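**Jhosep Benavides**
Jul 6, 2023

1/ Notes on the "next Lord Warden of Drimitthorpe" market, as priced by Plollen and Harkard. It's a ceremonial post, held for life, with no published line of succession. Prices are fractional and were taken this morning.
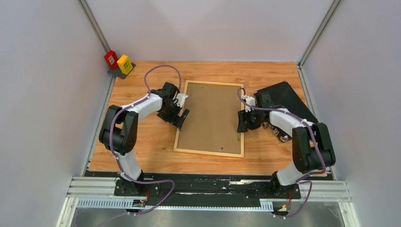

### 2/
Plollen lists 77 names. Seven have a proper price. The other 70 are all at 200/1, including two people who have said in print that they would refuse it.

### 3/
Favourite at Plollen is Ayala at evens, so an implied chance of one half. Second favourite is the deputy at 4/1, which is one divided by five, or 20%. So far that's unremarkable.

### 4/
The tail is where the margin sits. A single 200/1 shot has an implied chance of just under half a per cent. Seventy of them add up to more than a third of a whole book. The true combined chance of that group is, in my view, very small.

### 5/
Reprice the same seventy at 1,000/1 and they add up to about seven per cent. Plollen could do that tomorrow and still have a margin on them.

### 6/
Harkard prices only the top seven and offers the rest on request. I requested three. One was refused, one came back at 200/1, one hasn't been answered.

### 7/
Maximum stake at Harkard is £20 per customer. Plollen doesn't state a limit, but my second bet was cut before it was accepted. Treat either price as an opinion held with very little money behind it.

### 8/
Settlement terms. Plollen pays on the formal announcement. Harkard pays on the swearing-in. If someone is named and then withdraws, Plollen has paid out and Harkard hasn't. You'd want a slightly better price at Harkard to make up for that. On Ayala you currently get a slightly worse one.

### 9/
Neither firm's rules mention the post being left vacant or abolished. I've written to both. Plollen replied that stakes would be returned "at the trader's discretion". That should be in the rules, with the discretion taken out.

### 10/
There's also no end date. Your stake is tied up until the present Warden dies or stands down, and no interest is paid on it. Evens on Ayala over ten years is a different bet from evens over ten weeks.

### 11/
Several replies ask whether the price on Ayala moved because of inside knowledge. With limits this low, a handful of bets from the town would do it. A move in a market this thin tells you that someone placed a bet.

### 12/
I have no open position on Ayala. I have one small bet on the deputy at 4/1, placed before I'd read the settlement terms. Will check both sets of prices again in September.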